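Okemach Learning Kitchen
Progress report to the Wovard Fund
Sep 4, 2022
Prepared by Wilma Munro, Program Coordinator

1. Purpose of this report

The report covers the second stage of the Okemach Learning Kitchen, which the Fund has supported since January. The kitchen offers short courses in buying, storing and preparing everyday food to adults who are new to cooking for themselves. The present stage deals with the tabletop lessons, in which participants handle the items before any cooking takes place.

2. Work completed

The tabletop lessons have been delivered at both sites, Gape and Eltura. Enrolment reached 36 participants against a target of 50. Attendance at Gape was steady. At Eltura it fell in the middle weeks, when the bus timetable changed, and the start time was moved forward by half an hour in response.

The lesson set has been revised following comments from the tutors. Large, simple items that can be recognised from across the table now come first, and smaller utensils are introduced later. The red bowl with the black rim has been kept in the set, as its colours make it easy to name and to ask for. A small white riser gives the table a second level, which the tutors use when practising words such as "on", "under", "behind" and "beside". A potted plant has also been added for the same exercise.

3. Matters arising

The glossy tabletop reflects the ceiling lights. Two participants with low vision told us they found this tiring, and a matte cover in a plain colour will be tried at Eltura. The cost can be met from the existing equipment line.

Storage remains difficult at Gape. The lesson set shares a cupboard with the evening program, and tutors have spent some 12 minutes before each lesson locating items. A labelled bin has been ordered.

4. Next stage

The remaining places will be offered through the neighbourhood centre at Eltura. Tutors will finish the written lesson notes and send them to the Fund for comment before they are printed. No change to the approved budget is requested.
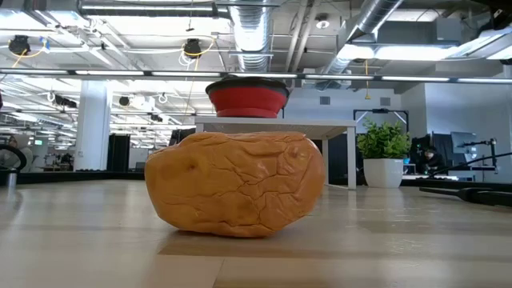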